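Sorting bench notes, July 19, 2018

Second go at the gray bin today. I said in January that I'd get round to it properly, and well, it is July. 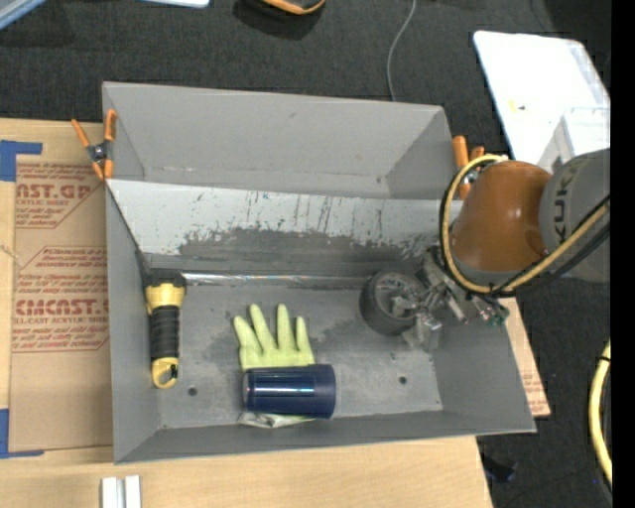 So, where I've got to. The plan on the whiteboard says everything that has no home goes through the divided bin before it gets a shelf label, and I still like that plan. What I don't like is how long things stay there. The bin was meant to be a stop on the way to somewhere and it has turned into a place where things live (my fault as much as anyone's, I put my own tape measure in it last winter and then bought another one).

Flashlight first. I'm fond of the yellow and black one. It's big enough that you notice when it's missing, and it has the loop on the tail, so it can hang on a hook and doesn't need a drawer at all. I want it by the breaker panel. Vaughan wants it by the back door, where you'd grab it going out to the shed. We went back and forth over coffee and I think he may be right, but I've put the hook up at the breaker panel already and I'm not filling that hole this week. If it bothers people we can buy a second flashlight. They're cheap.

The glove is harder. One work glove, yellow-green, and I've been through the glove box twice hunting for its partner. No luck. I did find two left-hand leather ones, and a very nice pair of rubber ones still folded up in the Wallico bag, which I've moved to the sink. My feeling about single gloves has changed over the years! I used to throw them out right away. Now I keep one or two, for picking up swarf or holding something sharp while the other hand does the work, and I go through more of them than you'd think. So the glove stays, but it goes in the rag drawer and out of the glove box, or somebody will spend ten minutes looking for the other one the way I did.

Then the cup. Navy blue plastic, and I would like it to go back to the kitchen shelf, please. I know cups make good screw holders. I've done it myself. But we have 36 of the little Closik tubs on the rack, with lids, and nothing gets drunk out of those afterward. If you want the cup for the shop, write SHOP on the bottom with the paint marker and it's yours forever. Otherwise it goes back through the dishwasher.

About the bin itself. It's ugly and I've decided I don't care. The paint on the slope between the two halves is scratched to pieces, with a big dark worn area under the pale part, and there are stains on the floor of it that I doubt are ever coming out. I'd been thinking about a new one, and priced the Usmani trays last night: 154 dollars with the divider, and the divider is extra if you want it to come out. No thank you. The old one does the job. I may sand down the chipped line along the front so it doesn't flake on things, and give the slope a coat of whatever gray is left in the can, if the can hasn't skinned over.

Two things I want to remember about using it, mostly for me.

Nothing small goes in loose. There are little round holes in the floor, and I can picture exactly where an M3 washer would end up. Small stuff goes in a tub first, then the tub goes in the bin.

Keep the narrow section for things that are already spoken for. I like the idea of a side that means "sorted, just carry it to its shelf" and a side that means "still thinking." We tried it the other way round for a bit and it made no sense to anybody, me included.

The Kededport shelving is up on the long wall now, all 13 shelves, and the top two are too high for me without the step stool. I'm giving those to the things we touch once a year — the tarp, the spare hose, the box of Christmas lights that for some reason lives with us. Labels are in pencil for now. Vaughan has the label maker at home and says he'll bring it in, and I'd sooner wait for that than do them all in my handwriting and then do them all again.

Still to do: hook at the right height for the flashlight (I put it too low, the head will bump the cable cover), glove to rag drawer, cup to kitchen. Look at the paint can. Ask Vaughan if the leather gloves are his, he's the only one I know who wears through the right hand first.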